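Maintenance Belongs on the Schedule
Opinion, by Etelka Kozma

January 20, 2018

Organizations that use hand-held grippers to record household tasks tend to budget for three things: the equipment, the people who hold it, and the storage for what is recorded. Upkeep is left to whoever has a free moment. I have reviewed the working practice of two such stations, Pilbridge and Tannous, and I believe this arrangement should end. A gripper pair is a measuring instrument, and it deserves the care that any laboratory would give to a scale.

The case is easiest to make with the marker cubes. Each gripper carries one at its base, and its position is worked out from the printed squares on the faces. The left and right cubes have different patterns so that the two hands can be told apart. A cube that has shifted on its mount, or a face that has been scuffed, will not stop a session. The operator will go on working in front of an open microwave, and the error will be found weeks later by someone at a desk.

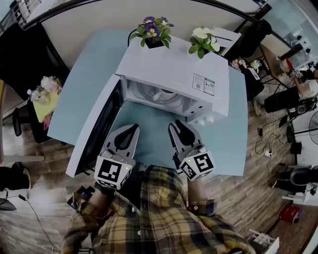

What a schedule should contain

At Pilbridge, the grippers are inspected after every 3000 recordings. That interval was copied from the supplier's sheet for the Grallov mount, and it was written with a fixed arm in mind. A tool held by a person is set down on tables, passed between colleagues and carried from room to room. I would replace the figure with a check at the start of each session, lasting 10 minutes, and a full inspection after 20 sessions.

The daily check need not be elaborate. The operator should try each cube by hand for movement, wipe its faces with a dry cloth, and open and close the jaws through their whole travel. The finger pads should be looked at under good light. Any fault should be written in the log before the tool is used, with the name of the person who found it.

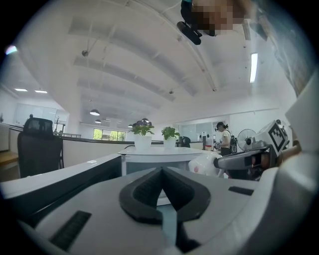 Responsibility is the harder question. Tannous has adopted the Nolau checklist, a sound document, but it assigns the inspection to "the team," and the log for October has more blank lines than signatures. One named person per shift should hold the authority to withdraw a tool from service. That person should also know which parts take the wear. The dark V-shaped pad in the center of the gripper body has a mesh-like texture, and such a surface should be examined down into the notch, where a quick glance from the side will miss dirt. The ribbed panel on the housing deserves the same attention.

Objections to all this usually concern time. Managers point out that a session lost to inspection is a session without data. I accept the arithmetic and dispute what is being counted. Recordings made with a loose cube occupy the same storage as good ones, and they must still be found and removed by hand.

I would ask both stations to adopt the daily check now and to review the log together after the first 20 sessions. Spare cubes and pads should be ordered before that review begins, and kept in the room where the grippers are used.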